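Student team Titau opens its robot table to visitors

The Titau student robotics club will show its table-setting robot in November at the Sorrentino hall. The club has 4 members and logged 699 practice runs this term.

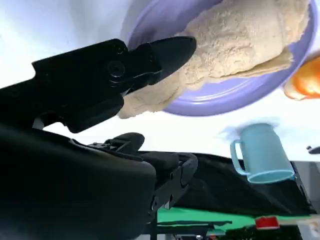 Who can join the club?
Any student of the school, also without experience in programming.

"We teach the robot to handle bread gently – this is still difficult," said Hilde Peeters, club leader. Entry is free.
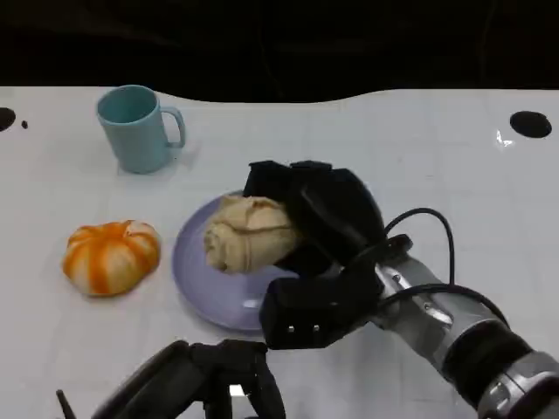

Titau club practice: bread roll, plate and mug on the table.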